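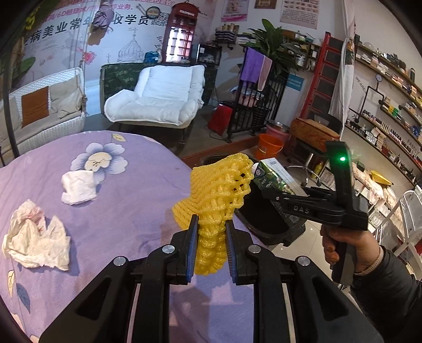 A yellow foam fruit net, and a milk carton in the trash bin.

Print this article | E-mail this article

August | By the Stovier Neighbor staff

Last updated: 3 p.m.

**Twenty years of looking at what Stovier throws out**

She had the kettle going before I got my jacket off, and there was a plate of plum cake on the table between us, and on the other side of the cake a shopping bag full of clean garbage. That last part was for my benefit. She has worked at the Stovier transfer station for about 20 years, most of them at the sorting line and lately at the front window, where people drive up with a trunk full of something and ask her what it is. She didn't want her name in the paper. "Everybody knows who I am already," she said, "and the ones who don't will just start waving things at me in the grocery store."

They do that anyway, she admitted on the second cup. A man once stopped her by the eggs to ask about a toothpaste tube.

I had come to talk about the new sorting guide that went out with the water bills this summer, to the 1145 homes on the town route. She wrote most of it at her own kitchen table, with a pencil, and she is proud of it in a quiet sort of way, though she grumbles that the printer made the type too small. The old guide was a single sheet with little drawings of bottles. "It was a nice sheet," she said. "But it was made when people bought milk and bread and a can of beans. Look at what comes home in the bag now! Half of it I couldn't tell you the name of, and this is my job."

She reached into the bag and started laying things out. Fruit nets came first, because they are what she gets asked about most. "The foamy ones, that go on a pear or a mango so it doesn't bruise. People love those. They feel like they must be good for something." In Stovier they go in the trash, and she has said so at the window more times than she would like. They catch on the machinery at the Sinex plant, where our recycling is trucked, and somebody there has to stop the belt and pull them loose by hand. She visited Sinex a while back with a few of the others from the station and came home, she told me, a changed woman on the subject of anything stretchy.

"You stand there and you see it wrapped around and around the roller, string and netting and Christmas lights and a garden hose, all of it in one big knot like a bird's nest. And I thought, well, I sent you some of that."

Before they get to the trash, though, she has ideas. She keeps a few nets in a drawer and slips them over glass ornaments in January. Her sister packs teacups in them. A neighbor puts them in the bottom of flowerpots, which she doesn't approve of - "little bits come off, and then you've got little bits in your tomatoes" - but she has held her tongue about it for years and hopes he doesn't read this.

Cartons are the other big question, and this was where she put down her fork. Milk cartons, juice cartons, the soup kind with the screw top: they look like paper, and so for years folks tossed them in with the newspapers. They are paper, mostly, with a thin plastic coat on them, and some have a layer of foil besides. Our town had no place to send them until the Fikance mill began taking them, and now they have their own cage at the station, to the left of the glass. She would like you to rinse them, and she would like the cap left on. A good many people still put them in the trash at home out of habit, and she doesn't scold about it.

"My mother cut hers open and started seedlings in them," she said. "Whole windowsill of them, all spring. So I can't look at a milk carton without thinking of peppers."

I asked whether the work ever gets her down. She took a while with that one and cut us both another slice while she thought. The holidays are hard, she said, with all that wrapping, and so is the end of the month when people move out of the apartments on Stępień Street and leave good chairs out in the rain. She once found a box of somebody's school reports, every year from first grade on, and kept it under the window until spring in case they came back for it. They never did. She still doesn't like to say what she did with it.

But mostly she likes the company. The window opens at seven, and there is a regular crowd, a few of them retired, who come by with one bottle at a time so they'll have a reason to come by tomorrow. She knows whose dog is sick. She gets zucchini in such amounts at this time of year that she has started handing it back out through the same window.

There is a number she keeps on a slip of paper taped by the phone, and she went and got it to be sure she had it right: 1094. It's the count of homes that set out a recycling bin at least once last month. "That's nearly everybody," she said, and she tapped the paper. "People say nobody bothers. I say come sit where I sit."

As for the guide, she's already marking up her own copy for the next printing. Coffee pods need a better explanation, and she left out candles altogether, and a woman on the hill called to say that her husband had read the part about batteries aloud at supper and they'd argued over it until bedtime. She was very pleased about that call. She wants bigger type too, and a magnet on the back so it'll stay on the refrigerator.

She sent me home with the rest of the cake in an old margarine tub, and told me at the door that she'd want the tub back.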